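第四章 夹持设备的选型、预算与采购计划

本章要点
采购前先算清楚三笔账
手持夹爪与整机的取舍
报价单怎么读
耗材与备件的年度计划

课前准备:带计算器,带上一章的作业表(工位调查表)。没填完的先补上,本章每一节都要用到里面的数。

4.1 从一张被退回的申请单说起

Katard包装厂,礼品线。车间报上来一张设备申请,就一行字:“夹爪若干,尽快。”退回。理由也是一行:若干是多少?

负责采购的Birsen Tatlı后来重写了这张单子。工位6个,每个工位配一把手持夹爪,另加备用指片。数量、用途、到货时间、谁来验收,全写上。单子还是那张单子,这回两天就批了。

初学者的毛病多半在这里。先看中型号,再去凑理由。顺序反了。应当先有工件,后有夹爪,最后才谈钱。

写申请单之前,下面几项要填齐:
工件外形(圆的、扁的、带棱的)
表面(光滑、粗糙、有无印刷)
最重和最轻的各一件
每班抓取次数
操作人员是固定还是轮换
工位附近有没有插座,离桌面多远

最后一项常漏。漏了就要补线,补线的钱不在设备科目里,得另走维修,又是一轮签字。

4.2 三笔账

第一笔,买价。最好算,也最容易让人只盯着它看。Ekinci的报价里,单把夹爪538元,不含指片,不含安装板。Dusen的报价高出一截,指片含在内。两张单子直接比总数,没有意义,要先拆成同样的项目再比。

第二笔,用起来的钱。指片是软的,会磨。接触条会脏,会翘边,要换。换一次停多久?谁来换?工时也是钱,初学者的预算表里几乎都没有这一栏。

第三笔,不用的时候的钱。存放、校准、保管。设备闲着也占帐,折旧照提。

三笔加起来叫“持有总额”。Prollico的培训教材里习惯按三年算,本书从简,按11个月的试用期算,余下一个月留给盘点和续订。

算例:礼品线试用期内,单个工位的持有总额为2,063元。其中买价538元,余下的1,525元是指片、工时和保管。买价只占四分之一强。请把这个比例记住,后面第4.5节还要回来用。

注意:运费有的供应商写在单价里,有的单列。问清楚再填表,不要猜。

4.3 试抓:花钱之前的最后一步

预算表填完,先别下单。借一把样品,拿自家的工件试。

工件要挑难的。方盒子谁都夹得住,试不出东西来。礼品线选的是光面、上宽下收的摆件,底是圆的,夹得低了容易滑,夹得高了会挡住印刷面。试抓就在普通桌面上做,旁边的书和册子不必全收走,实际工位本来也不会那么干净。

试抓时看四处:两侧指片是否同时贴上工件;工件是否立得正;接触条有没有压到印刷图案;安装板上的螺丝够不够得着,将来换件时要不要整个拆下来。

每处写一句话,当场写。回办公室再补的,往往就写成了“良好”,等于没写。

图4-1 手持夹爪夹持熊猫造型摆件,两侧为紫红色带棱指片,桌面后方是书册与食品展示牌

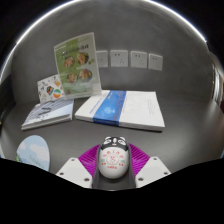

4.4 报价单怎么读

报价单拿到手,先找有效期,再找币种,然后才看数字。有效期过了的单子,数字再漂亮也不算数。Dusen的单子9月到期,预算会如果开在9月以后,就得重新询价,这段时间要预先留进计划里。

再看附件栏。“含标准附件”五个字最要小心,标准是谁的标准?要求对方逐项列出:指片几副,安装板几块,螺丝是否配齐,有无备用。对方不肯列的,按不含处理,自已在预算里补一行。

付款条件放在下一节,和验收一起讲。

随堂练习
一、取上一章作业表中的任一工位,按三笔账列出持有总额,买价单独成行。
二、为该工位写一张不超过一页的设备申请单,写完与同桌交换,互相找漏项。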